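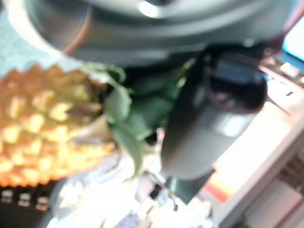

One reader tells us that the grey in her Drundar blanket has eaten all the other colours alive, and could we please say something in the newsletter about how much of a dark shade is too much before she pulls the whole thing out and starts again on something cheerful.

Well, please don't pull it out! Not yet, anyway. We had four messages along much the same lines after the October issue, and it was all anyone wanted to talk about at Sunday knitting, so the piece on mending cuffs has been held over and we'll give the space to grey instead.

For those who have joined us since winter, the Drundar is the big striped throw we have been knitting together at the Wedumberg hall. The pattern lets you choose your own colours, which sounded like a lovely idea when we settled on it and has since caused more worry than the border, the gauge and the joining put together. Most people went for a dark main colour (very sensible, with dogs and grandchildren) and then bought several brights to go with it. The brights looked wonderful lined up on the table. Knitted in, a row of this and a row of that, they sank without a trace.

The trouble is in the spreading out. Two rows of yellow between wide bands of charcoal will go dull from the other side of the room, and so will two rows of pink, and by the time you have used five colours in that way you have a grey blanket with a bit of a rash. I say this with affection, having made one myself. It lives in the car and it's very warm.

Choose one bright and give it room

My own feeling, after a good many throws and one very sorry cardigan, is that a dark ground wants one generous band of something clear and then hardly anything else. By generous I mean a band you'd notice if you walked into the room carrying a tray. Put it off to one side or towards one end, and let it have clean edges. If you still want a second bright after that, use a tiny amount and keep it well tucked in, so that you come across it the way you'd come across a coin in a coat pocket.
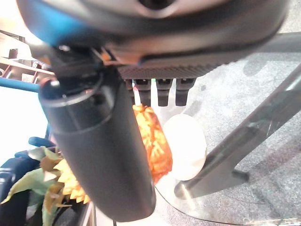 Blue is the colour most people ask me about, and it's the one I would choose too, although it has to be a proper blue. Navy disappears into charcoal, and the soft dusty blues that look so pretty in the skein turn to dishwater beside it. You want something nearly too bright on its own. Have a look at how much dark grey there is just above, and how well that one strip of blue holds up against it, and then find the little sliver of orange near the middle. If you took the orange away I think the blue would look colder. I knitted a swatch in those same three colours last week, mostly charcoal, a good fat stripe of blue and a single row of orange carried only part of the way across, and I've been so pleased with it that it has been propped against the kettle ever since.

A word on texture while we're there. A plain dark stocking stitch shows every wobble, and it can look rather flat over a whole blanket. Moss stitch, or any of the small knobbly stitches, breaks up the surface and gives the eye something to do. It uses a bit more wool, so please swatch before you buy, and swatch in the dark colour as well as the bright one. They don't always knit up to the same size even when the label swears they do.

How much wool to buy

The full-size Drundar takes 2,089 metres all up, if you knit to the gauge in the pattern and don't add to the border. In the Tuhiwai wool, which is what most of us are using, the bright band needs 200 metres and you'll have some left for the corners. For the small accent, a leftover from the basket will do nicely. Do buy all of your dark at once. Two dye lots of charcoal can look identical under the hall lights and then fall out with one another the minute they get near a window.

If you've bought your brights already and now have too many of them, bring them along. We'll have a swap table in the usual spot by the urn, and I know of at least two people hoping for mustard.

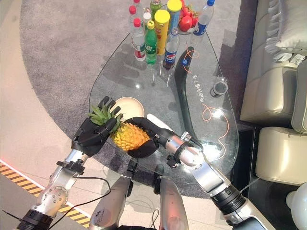 If yours is already half knitted

You have more choices than you'd think. The least painful is to stop the thin stripes where you are, knit plain dark for a good stretch, and put your wide band in near the far end. The early stripes will read as a sort of edging, and folded over the arm of a couch it will look as if you had planned it from the start.

The second is to work over the top. Duplicate stitch in a strong colour along two or three of the thin stripes will join them up into a single wide one. It's slow going and the fabric comes out thicker, so I wouldn't do it on a baby's blanket, but on a throw it's rather nice to handle. Use a blunt needle and keep your tension easy.

The third is to undo it, and if you're truly unhappy every time you pick it up then there's no shame in that either. Wind the wool into loose hanks, give it a wash and hang it to dry so the kinks drop out before you start again.

Before the next get-together

Belia have put aside 460 grams of undyed wool for us to dye ourselves, and there's talk of trying for that bright blue. Wear something old. Doors open at ten, the heater needs a while to get going, and anyone who would like a hand with their colours should bring the blanket itself along, please, however cross you are with it – it's very hard to judge from a phone.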